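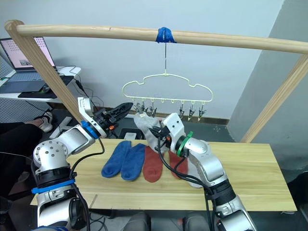 Clip hangers on trial at Jeltcombe laundry room

The shared laundry room at Jeltcombe is trying out clip hangers for socks and other small items. Each hanger hangs by a wire hook from a wooden rail, held in place with blue tape, over a light wooden board where the socks are laid out side by side before hanging. The trial runs until the end of July.

Ayman Naciri, who looks after the Lamont block, said the room logged 2461 wash loads last year and that over 1000 of them included socks. Small items had been dried flat on the radiators, and pairs were often split between households.

Under the trial rules, socks are laid with the toes facing the front edge and clipped at the cuff. Blue, red and grey pairs are kept together on the board. Items may stay on the hanger until 7 in the evening, after which they are moved to the shelf by the door.

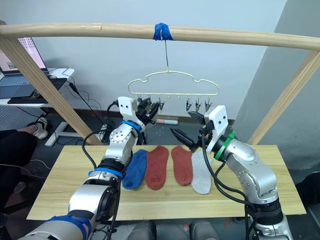 Can residents use their own hangers?
Any hanger with a hook that fits over the rail is allowed, provided it is labelled with a flat number. Cosimo Martinelli at the Jukley office has spare labels.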